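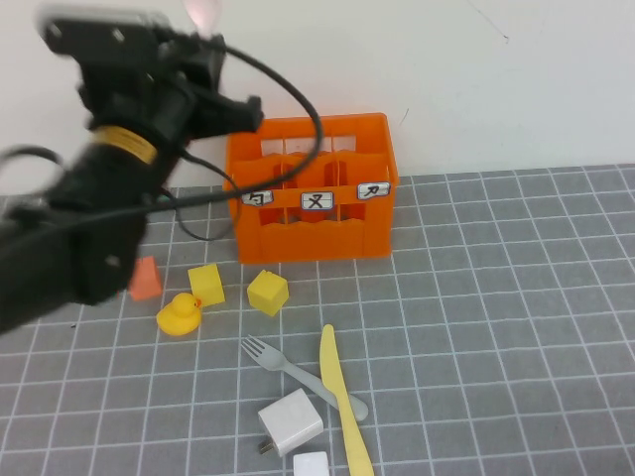
June, gone eleven at night

Cutlery again! I've been at the cutlery job since lunch and my eyes have gone square, but I want to get this down before I sleep or I'll forget which bits mattered.

The total stands at 1682 runs on the disk, of which 87 are from today. I'd hoped for more. The trouble is the resetting — every run I have to fish the bits out of the orange crate, chuck them back on the mat somewhere new, shuffle the duck and the foam blocks about, and only then pick up the controls and drive the arm through it again. The driving is the easy part now. In the first week I was hopeless at it and kept knocking the crate into the wall, and I've binned nearly all of those.

I did change one thing today, and I'm quite pleased with it. Up to now I'd been doing the pieces in the same order every time, spoon, fork, knife, like somebody laying a table. Trelunen (that's what I call the model, after the village we had that wet holiday in) had picked up the habit and simply would not go for the knife if the fork was still lying there. It just hung about over the mat. So now I mix the order up, and plenty of runs have the knife going in with the fork still out.

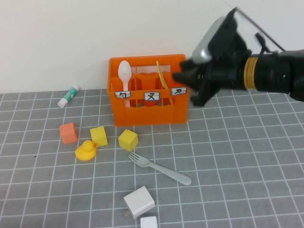
*Fork still on the mat, middle slot waiting for it. 勺, 叉, 刀 from left to right.*

I'm keeping the labels in Chinese, by the way. It's good practice for me and I do want to see whether Trelunen can go by the label once I start swapping them round. My handwriting is not lovely. The 刀 has gone on a bit higher than the other two and I can't decide whether to straighten it now or leave it for the sake of variety. Leave it, I think.

The fork is a pest. It lies so flat that the fingers skate over the top, and I had to throw away a whole string of goes before tea. Coming in lower and slower helps, but then the run is twice as long and I get impatient, and it must show in the data.

Laltico want 1000 clean ones by the end of the month, and clean means no fumbling and no second grabs. I've still got to go through today's and mark them, which I'm dreading. Might do it in the morning with a proper pot of tea.

Oh, and order more foam blocks. And ring Stostar about the spare cable.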